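Incidencia: marcas grises en la mesa blanca y duda con los platos rosas
Abierta por: Wai-kit Chou
Asignada a: Tien-fu Shih (mantenimiento y menaje)
Prioridad: baja
Estado: pendiente de confirmación

Wai-kit Chou, lunes, 9:10
Buenos días, Tien-fu, y perdona que empiece la semana dándote la lata con la mesa otra vez. Ya sé que hablamos de ella en abril y que quedamos en dejarla tranquila, pero es que los roces grises se siguen viendo, sobre todo hacia la esquina inferior izquierda, y cuando pones encima uno de los platos de color salmón parece que todo lo demás está sin limpiar. He pasado el paño de microfibra con agua tibia y unas gotas del jabón neutro de Jenik, el de siempre, y se fue una parte. Lo que queda es como una sombra, no sé si me explico, y con la uña no noto nada.
Te pregunto también por los platos: ¿pueden ir al lavavajillas o los seguimos fregando a mano? En la caja de Tsang venían 16 y se me perdió el papelito de las instrucciones, que seguro que está en algún cajón riéndose de mí.

Tien-fu Shih, lunes, 10:25
¡Buenos días! De lata nada, mujer, que para eso está el registro. Vamos por partes.
Si con la uña no notas surco, lo más probable es que sea material depositado por el roce de la base de los platos o de cualquier cosa que se arrastre, y eso suele salir. Prueba así: mezcla 50 ml de alcohol de limpieza con otros 50 de agua (100 en total, te sobrará), humedece el paño sin empaparlo y frota en círculos una zona pequeña, mejor pegada a la pared del fondo. Espera a que seque y mira si ha perdido el acabado mate. Si sigue igual, adelante con el resto. Por favor, nada de estropajo verde ni de la crema de Reston, que saca brillos y luego no hay quien los quite.
De los platos, a mano de momento. He escrito a Tsang para que nos manden la ficha y en cuanto la tenga te la cuelgo en este mismo hilo.

Wai-kit Chou, lunes, 12:40
Hecha la prueba pegada a la pared, y el mate sigue mate, qué alivio. En la parte de abajo a la izquierda he dado 2 pasadas y ha mejorado bastante, aunque si te agachas y miras a contraluz todavía se adivinan manchas. A los paneles de la pared no los he tocado.
Otra cosita: el plato lo veo con un brillo en el borde y el interior más apagado, y no sé si es así de fábrica o si lo estamos desgastando nosotros al fregar. ¿Tienes alguno sin estrenar para comparar?

Tien-fu Shih, lunes, 13:05
Me suena que en el armario de Kinside quedaba alguno envuelto, te lo acerco esta tarde y los ponemos uno al lado del otro junto a la ventana. Mientras tanto, levantad los platos en lugar de arrastrarlos, que es lo que más castiga el tablero. Dejo la incidencia abierta hasta que llegue la ficha.

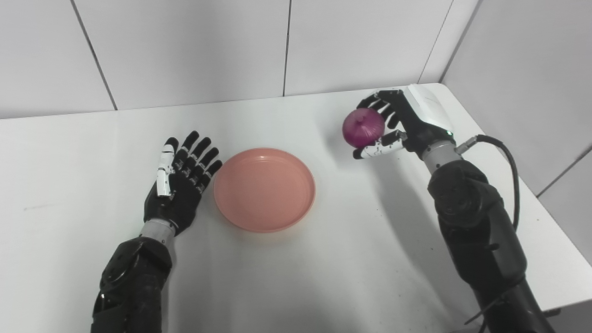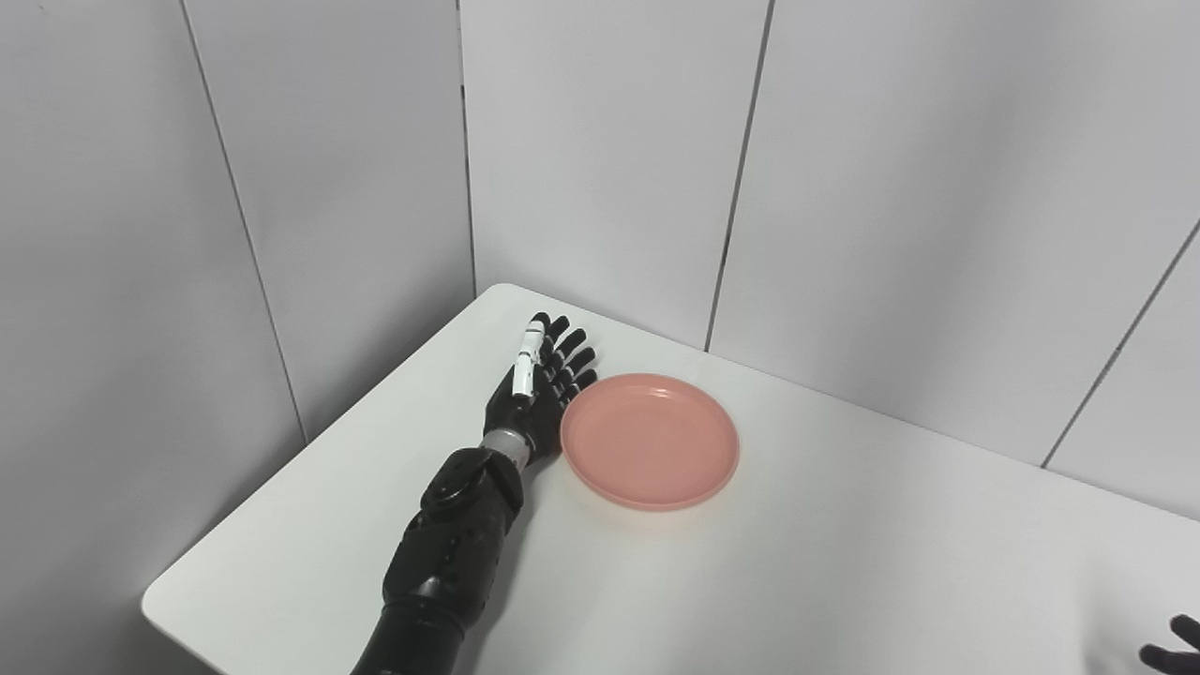
Adjuntos 1 y 2: plato rosa sobre la mesa blanca.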